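Über uns

Skerton Bodenstation, Treltitz

Wir hören Satelliten zu. Meistens sind es kleine, die einer Hochschule gehören und deren Betreuer gerade in der Prüfungszeit stecken. Wir empfangen die Telemetrie, sortieren sie und rufen an, wenn eine Batterie schwächelt. Raketen bauen wir keine, auch wenn der Paketbote das weiterhin glaubt.

Gegründet haben uns Aatos Huttunen und Tiina Ruotsalainen, die sich bei einem Raumfahrtprojekt kennenlernten, dessen Start so oft verschoben wurde, dass am Ende beide Segelfliegen konnten. Heute sind wir 16 Leute mit zwei Antennen. Die große heißt Huanca, die kleine Stokstead, und Stokstead ist die zuverlässigere.

An guten Tagen nehmen wir 206 Überflüge mit. An schlechten steht ein Mähdrescher vor der Zufahrt, und wir telefonieren.
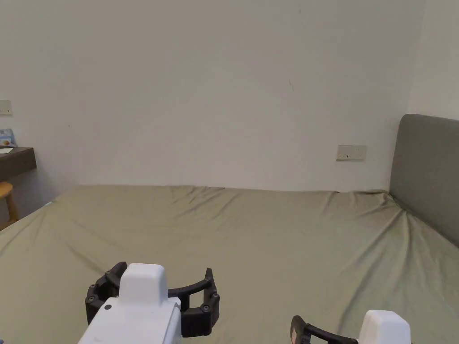 Nachtschichten gehören bei uns dazu, denn Umlaufbahnen nehmen auf Tarifverträge keine Rücksicht. Zwischen zwei Überflügen darf man sich hinlegen, und dafür gibt es ein kleines Schlafzimmer mit einem großen Bett. Über das salbeigrüne Spannbettlaken wurde länger diskutiert als über die Software im Kontrollraum. Die Wand dahinter blieb schlicht und gebrochen weiß, weil Tiina keine Sternenposter mehr sehen kann. Wer bei uns anfangen möchte, schreibt am besten vor 16 Uhr, danach ist Schichtübergabe.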